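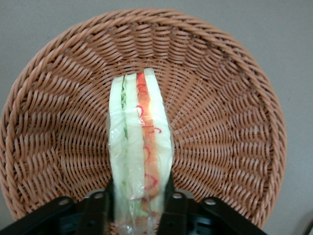 The woman who runs the residency desk for Clerdale's district elections has spent most of the spring answering the same question: who is allowed to stand? Under the rules, a candidate must have lived in the district for two years before nominations close. She met me during her lunch break, the only half hour she had free, and asked not to be named because her job bars her from commenting on individual cases. The talk was about paperwork from the first minute.

"People think we decide who is a proper local," she said. "We don't. We look at dates and addresses. If the dates cover the period, the person can stand."

The trouble began with the boundary change. Sketari, a village of roughly 2000 people, was moved from the Gurnden district into Clerdale last May. One of those now seeking the council seat has lived there for 15 years, but a rival campaign has argued in leaflets that residence in Sketari only counts from the day the line moved. On that reading, not a single person in the village could stand this time.

I asked whether the argument had any weight.

"The rule talks about land that is in the district on the day nominations close," she said. "It doesn't ask what the land was called before. We had that advice in writing before the leaflets went out, and it's on the public board downstairs."

She would not say whether she thought the leaflets were dishonest. She did say that her desk had taken calls from Sketari residents who believed they had lost the right to vote as well. They have not. Voting depends on the register alone, and anyone who was on the Gurnden register was carried across.

"That's the part that bothers me," she said. "A candidate can hire someone to read the rules. A person who hears it at the bus stop might just stay at home."

A formal objection can still be made. It has to be lodged with a deposit of 1000, which is returned if the objection is upheld, and it is heard in the old court building on Yao Street. None had been received when we spoke.

She expects one anyway. The last objection over residence was dropped the evening before the hearing — after the leaflets had already been through every door.

"We can't stop anybody printing things," she said. "We can answer the phone. If someone rings and asks me whether they can vote, I look them up and tell them, and it takes a minute."

The desk is open until nominations close, and the register can be checked there without an appointment.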